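Resources > Course Authoring > Interviews

Moving a Course Library to a New Authoring Tool

May
By Raíssa Marinho

When Zanuscombe retired its old e-learning software, the training office had 650 lessons to carry over to Staltudura, the authoring tool it now uses for all staff courses. Neusa Assunção led the project. She spoke with us on the changes her office made to templates, quizzes and file storage.

The first decision concerned what to leave behind. "We had lessons that no one had opened since they were published," Assunção said. "Each department received a list and was asked to mark what it still needed. Anything left unmarked went to the archive."

Lessons that remained were rebuilt on 2 templates, one for short reference topics and one for graded courses. Authors may change the text and media in either template, but colors, button positions and the player menu are locked.

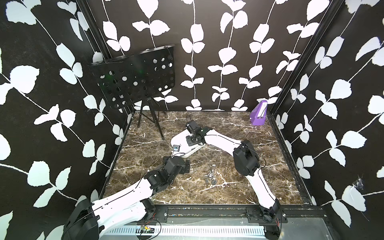
Hannelore Danzer would have kept the templates open for longer. In her view, authors needed more time with the slide masters before the layouts were fixed, and several graded courses had to be adjusted by hand as a result. Assunção accepts the point. "The schedule was set by the end of the old license," she said. "I would ask for an earlier start another time."

Quizzes required the most work. Question banks came across as plain text, without feedback or scoring, and had to be entered again. The office now limits each graded course to five attempts and stores its question banks in one shared folder – a rule that also applies to outside authors.

Narration was handled separately. Audio files kept their original names, and scripts are saved in the notes field of each slide so that captions can be corrected without opening the recording.

Translation is the next stage. Valquíria Vasconcelos will review the Portuguese courses first. "She has asked for printed copies with the slide notes included," Assunção said, "and we are preparing those now."

Related items
Naming Audio Files for Shared Projects
Setting Quiz Attempts in Staltudura
Archiving Courses: A Checklist for Departments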